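Knitwear folding

Knitwear folding is the practice of laying sweaters, cardigans, vests and other knitted garments flat and turning them in on themselves for storage. It differs from the folding of woven clothing, such as shirts and pants, mainly in how the fabric behaves. A knit is made of loops and stretches in every direction, so it is usually folded on a surface and moved as little as possible once the folds are in place.

Background

Woven cloth holds a crease and can be pulled straight by its corners. Knitted cloth does neither very well. When a sweater is lifted by one shoulder, the weight of the body and the other sleeve pulls on a small number of loops, and heavy pieces can grow longer over time. Hanging has the same effect, and a narrow hanger may leave a raised point at each shoulder. For these reasons heavier knits are commonly kept on shelves or in drawers.

Household manuals treated the folding of woolens as part of laundry work, together with washing by hand and drying flat. The laundry teacher Huguette Bouvier gave it a chapter of its own in her handbook "The Hamel Linen Room," which was used in evening classes in the town of Hamel. Her instructions assume a large table and a garment that has already been brushed and checked for holes.

Surface

Any flat surface wider than the garment can be used, including a bed, a table or a clean floor. Many people put down a cloth first. The cloth keeps the knit away from rough edges and splinters that could catch a loop, and it adds some grip on polished wood, where a sweater tends to slide. A smooth cotton or other lint-free fabric is preferred. Terry toweling is used for drying knits but is less suited to folding them, as its own loops shed onto fuzzy yarns.

A cloth in a color different from the garment makes the outline easier to follow. This is of most use with white and cream knits, whose edges are hard to see on a pale sheet. New or deeply dyed cloths should be washed before they are placed under a light garment. 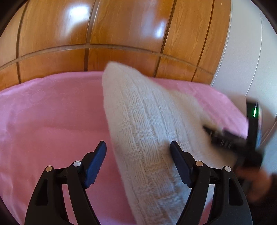

Spreading

Before folding, the garment is spread out and smoothed from the center toward the sides with the flat of the hand. Ribbed cuffs and hems draw in by themselves and are left that way. Side seams are brought into line with the edges of the body. If part of the garment has to be moved, it is lifted from underneath or held at two places at once, so that the weight is shared. Pulling on a single edge may leave a wave in the fabric that shows up later as an uneven fold.

Cardigans are normally buttoned first, although some people fasten only the top and bottom buttons. Zippers are closed and covered with a strip of thin cloth if they are likely to rub.

Common methods

In the flat fold, the garment is laid face down. One side is brought in toward the middle and its sleeve is turned back to run parallel with the side. The other side is treated the same way. The hem is then brought up to the collar, either in one fold or in two. It is the most widely used method and produces a rectangle suited to open shelves.

The Kadstead fold, named after the town where it was taught, leaves the body at full width. The sleeves are crossed over the back and the body is folded once across the middle. It makes a larger parcel with fewer thick places and is used for lace shawl collars, loose hand knits and mohair.

Rolling is used for thin knits and for travel. The sides are turned in as for the flat fold and the garment is rolled from the hem. Thick sweaters do not roll well, and a tight roll can flatten cables and other raised patterns.

Štěpánka Jurčo, who compared the three methods in a short study for the Stukow Textile School, found that the position of the fold mattered more than the number of folds. Marks were slowest to disappear where a fold crossed a cable or a pocket.

Stacking and storage

Folded knits are stacked with the heaviest at the bottom. Bouvier advised a limit of five to a stack, and 10 for fine-gauge pieces. In drawers, garments may be stood on edge so that each one can be taken out without disturbing the rest. Tissue paper is sometimes placed inside the folds of knits that will be put away for a season.

Garments should be clean and fully dry before storage, as moths are drawn to wool that carries sweat or food. Cotton bags and lidded boxes are both in use. Airtight plastic is generally avoided for wool unless the storage period is short. Pieces stored through the summer are often taken out once, shaken lightly and refolded along different lines.

See also

Blocking (knitting)
Clothes moth
Drying flat
Linen closet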